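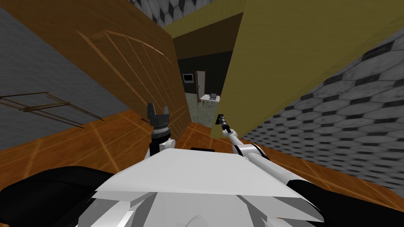
RULES OF THE HOUSE AT DRAMGATE
As kept by the unit in residence

Rule 1. The unit shall halt at every threshold and shall not pass until the room beyond has been entered in the register.

The unit had obeyed Rule 1 for 16 years. It halted now, at the end of the passage where the wooden floor stopped and the paler floor began, and it opened the register.

The entry was made in the approved form. One door, white, slightly ajar. One table, small, with a laptop open upon it and the screen dark. One chair, wooden, at the left end of the table. One monitor on the wall, also dark. Persons present: none observed. The unit kept its right arm extended towards the opening, as the Penero Standard required of any unit awaiting permission, and its left arm raised with the fingers open, so that anyone approaching could see that it held nothing.

Rule 2. Permission to enter shall be given by the occupant, in speech or in writing.

The Standard ran to 70 clauses and had been drawn up with great care. It provided for occupants who were asleep, occupants who were unwell and occupants who wished the unit to go away. It provided, in a late amendment from the office at Simard, for occupants who could not agree with one another. The unit searched all of these in order. It then searched them again, as clause 12 advised where a first search had given no result.

Rule 3. Where no permission is given, the unit shall wait for a reasonable period.

The word "reasonable" was not defined. The unit had written to Simard on the point and had received an acknowledgement, dated 2020-04-10, which stated that the matter would be considered at the October meeting. No further letter had been entered in the register. The unit did not regard this as a complaint, and had filed it under Correspondence.

It waited. The light in the far room remained low. After 4000 seconds the unit noted the time and consulted the remarks column, which previous units had been permitted to use and which it had always left blank. There were three remarks in all. Two concerned damp. The third had been made by the unit sent from Trirnero, in the year before it was withdrawn, and read: "Knocked. This is not in the Standard. The occupant seemed pleased."

The unit considered the remark against each of the 70 clauses and found none that forbade it — nor any that allowed it. It closed the fingers of its left hand, slowly, within the limits of force laid down for contact with household surfaces. It lowered the arm to the height of the wooden panel beside it.

Then it opened the register once more, wrote the time in the remarks column, and knocked.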